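30th May

Long one. Gear cell at Birnalbridge again, didnt sit down till past two. Writing this before I forget what I changed. 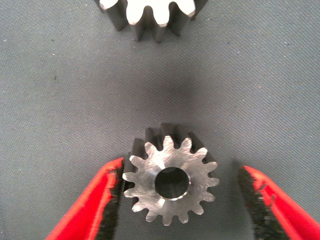 Morning

Small gears first. The picker kept closing with the left finger almost on the teeth and the right one still with a gap, so every pick gets a little shove sideways before the grip comes on. On the big gear you don't notice. On the small one it's enough to turn it a hair and then the bore misses the pin at the other end. Night shift had it down as a camera fault. Spent an hour on the camera before I believed my own eyes. Camera's fine.

Checked finger travel with the gauge. Both fingers move the same, so it's the approach that's off, not the jaws. Somebody re-taught the pick point in April after the Randovia job and I think they did it by eye off the big gear. Old point saved as 14, new one under the next number up. Do not delete 14 yet!!

Moved the approach over a touch, ran it slow, moved it back half of that. Better. Ran it slow again with my hand on the stop the whole time, arm went to sleep.

Pads

The black pads are going furry along the edge where they meet the red. Red showing through in bits. Still grip ok, but fibers come off on the cloth and I don't want them in the bores. The log says change at 500 hours and the counter says 591, so that's overdue whichever way you look at it. Ordered a set from Dumlao. They want to sell me the harder ones again. No. We tried the harder ones and they marked the teeth.

Trimmed the worst of the fluff with the small scissors for now. Wiped the fingers down, wiped the cloth, picked specks off with tape. The gray cloth needs replacing too but it'll do till the pads come. Remember to pull it flat toward the back, it ruckles if you start from the front.

Afternoon

Talha Virk came over from Zekdale with the spare cable and stayed to watch, good thing as he spotted the shine off the big gear. When the top lamp is up full the face goes almost white and the finder jumps around looking for the edge. Turned the lamp down two notches and put a bit of matte card along the side. Finder settled. Ought to make a proper shade out of something, the card is held on with masking tape and will be on the floor by tommorow.

He thinks close slower. I think close slower only for the last bit. Did it his way first to be polite, then mine. Mine's in there now. Told him I'd put his back if mine drops any.

Swapped the cable while we had the power off. Old one had a flat spot by the second clip. Clip was too tight, loosened it.

Ran more than 500 picks before I went home, mix of both sizes. Two misses, both early on, both before the card went up. None after. Want to see it from cold before I call it done.

To do

Pads when they land, left one first
Ring about cloth
Write up the approach change in the cell book, with the old numbers
Shade for lamp
Get my good scissors back from the cell drawer

Feet hurt. Leftover rice, bed.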